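## Getting the smell out of a plastic lunch box

I put this off for most of February, and I'm a little embarrassed at how easy it was once I finally rolled up my sleeves (two boxes, one evening, no special cleaner!).

1. Wash the box in hot soapy water and rinse it well. Grease holds on to smells, so go over the corners twice.
2. Stir 2 tablespoons of baking soda into enough warm water to fill the box, pour it in, and leave it overnight with the lid off – the lid can soak in the sink beside it.
3. Rinse in the morning. If you still catch a whiff of onion, wipe the inside with white vinegar and rinse again.
4. Let everything dry in a sunny window, and store the box open.

My friend Glenys Kemeys swears by crumpled newspaper, left inside for a day, and it does help with curry. Tomato stains are another matter – those fade slowly in the sun, if at all. 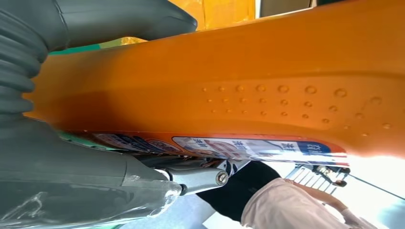
*Smooth orange plastic with a matte finish.*

Skip scouring pads, please! Scratches hold on to food, and then you're back at step one.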